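Subject: Re: [bathbits] Two-part soap dishes, worth it?
From: Heiðrún Skov
To: bathbits list

On some evening in November, the Nørgaard thread starter wrote:

> I've had the Brondero two-piece in the guest bath for 3 weeks now and
> I'm sold. The ridged part lifts the bar, the clear tray under it
> catches the runoff, you rinse the tray when you think of it. No mush.
> My old Nateck had no tray and it ruined the shelf. Anyone who still
> keeps soap straight on the sink is throwing money away. I worked it
> out and a bar lasts twice as long.

Twice as long compared to what? I'd like to see that arithmetic. Three weeks is one bar in a guest bath, maybe less than one if you don't have guests. I've used dishes with ridges and dishes without for years, and what made the difference in my house was whether somebody left the bar under the drip from the faucet.

I'm also not convinced by the tray. A tray that catches water is a tray with water in it. You say you rinse it when you think of it. I know how often I'd think of it. My sister had the Fotier set, same idea, and by the end of the first month there was a gray film in the bottom that took an old toothbrush and a lot of muttering to get off. Clear plastic shows every bit of it, too, so you get to look at it while you brush your teeth.

On price: the shop that keeps coming up on this list wants 344 kronur for the ridged dish alone and 3,369 for the boxed set with the tray and 2 bars of soap. Somebody please explain that box to me. It must be very good soap.

What I would believe is a plain test. Same soap, same sink, same people. One bar on ridges, one in a flat tray, swap them halfway, weigh both on a kitchen scale before and after. I don't trust "it feels like it lasts longer" from anyone who just bought the thing, me included.

For what it's worth, the small round bars are a bad match for most of these dishes anyway. They slide along the ridges if the dish is meant for a full rectangular bar. 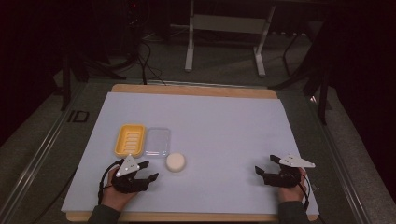 And I still haven't heard from anyone who has kept one of these sets going for a full year. If you have, write in and say how often you wash the tray. Please give the real number.

Heiðrún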